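六月，晚上十一点多

今天手酸得握不住筷子，可是高兴！

早上一到Grirnar就抢着坐遥操作台。前阵子都是看别人教，自己只能记记录，这回轮到我整整一个上午。两只手各捏一个主手，我捏，那边的夹爪就合，我一抬手腕，它也跟着抬，慢半拍，像在水里动。刚开始老是抬过头，Kustov那套软件的比例系数调得太灵了，我改小以后才顺手，应该早点改的。

上午录下来34条，废掉的不算。最喜欢的是第二段那几条，夹爪从上面斜着下去，停一下，再合。那一下停顿是我故意留的，想看看模型会不会把犹豫也学了去。之前Jurbridge的人发过一份笔记，说示教的人手上什么习惯，机器就长成什么习惯，读的时候觉得玄，自己坐上去就信了。我有个毛病，松手前总要往左偏一点点，回放的时候看得清清楚楚，哈哈，改！

腕上相机的画面我盯得最多。红壳子的两根手指一直在画面下边，里侧的黑垫子已经糙得坑坑洼洼，边上还有豁口，看久了居然觉得亲切。该记一笔，换垫子的事要提。
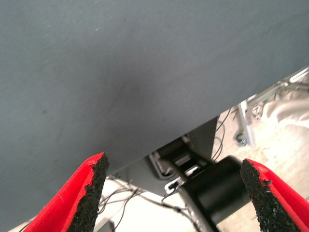

光看腕部画面教不好，最好一半时间抬头看实物，不然远近全靠猜，手会越来越僵。组里有人中午在群里这么回我，还说他当初硬是只盯屏幕练，后来重录了一大半。我下午就照着试，抬头，低头，再抬头，脖子快断了，但动作确实顺多了，连我自己都听得出来，电机的声音不再一顿一顿的。

下午又试了拖动示教，直接抓着胳膊走。这个更好玩！关节松开以后比想象的轻，推到哪儿算哪儿，像教小孩写字时握着他的手。缺点是人的胳膊老挡镜头，录出来的不能全用。Jarman那个项目要的是2种方式混着录，总数大约600条，照今天的速度还得磨好些天。我一点都不嫌多。

还没想明白的：抓偏了再纠正回来的那种，到底留不留？我想留，让它也见见出错以后怎么办。明天问问再定。

手腕贴了膏药，味儿好大。闹钟定早一点，去抢台子。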